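Ticket: Arm stops short when pushing blocks, force limit trips
Status: Closed, fixed on our end
Opened by: Priya Calloway
Site: Erkwood
Handled by: Carola Lammers, Celstead support
Date: August 2020

Hi Carola,

Me again, sorry! The arm on the block-pushing bench has started tripping its force limit and I can't work out what's changed. It'll run happily for a while, shoving shapes around the board like it's meant to, and then it stops dead halfway through a push. The pendant says "contact force exceeded, protective stop" and I have to clear it by hand and jog the arm up before it'll go again. I've had 11 of these since we restarted on the new Gumeck build.

What I've tried so far:
- Restarted the controller, twice. No change.
- Rolled back to the May build. Still trips, so I don't think it's your software (you can breathe out).
- Dropped the push speed from 100 mm/s to half that. Fewer stops, but they still come.
- Wiped the board down in case it had gone sticky. Felt fine to me.

The odd bit is that it doesn't seem to care which block it's pushing. I was sure it'd be the star, because the points dig in when it turns, but it's done it on the round ones too, and once with the tool travelling across bare wood and nothing near it.

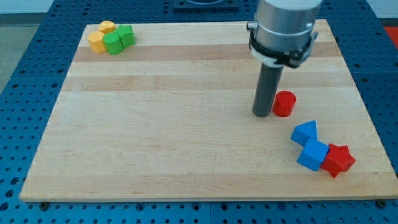

That last one is what made me sit up. If it's pushing against nothing and still reads a big force, then either the sensor's drifting or the tool is dragging on the board. I zeroed the sensor with the arm parked up high and it read clean, and it was still clean when I came back from lunch. So my money's on dragging, but I set the height myself and I'd swear it was right.

Log from the last stop is attached. Anything else you want me to check before I pull it apart?

Priya

Reply from Carola Lammers

Hi Priya, thanks for the log, that helps a lot. The sideways force looks normal right up to the stop, but the downward force climbs as the arm moves away from you. I agree the tool's touching down. Could you please power off and lock out before you put your hands in there, then check whether the rod has slipped in its clamp? After that, with the arm in manual at slow speed, touch off at all four corners of the board and send me the heights. Please don't raise the force limit to get around it.

Reply from Priya Calloway

Found it, and it was two things, which is why I was going in circles.

First, the rod had slid down in the clamp. Only 2 mm, but that was my whole clearance gone. I'd marked it with a paint pen when we fitted it and the line was sitting lower than it should've been – I'd just never looked. It's back up and tightened properly.

Second, the far side of the board was sitting higher than the near side. I took the bolts out and found grit packed underneath. Cleaned it out, bolted it down again, and the four corners now match.

I did 500 pushes overnight on the current Gumeck build at full speed and didn't get a single stop. The force limit is where it always was, I promise.

I've added the paint line to our start-of-shift check, and I've asked Quansah for a clamp with a bit more bite, as I don't love relying on this one. Happy for you to close this off. Thanks heaps for the quick reply!

Priya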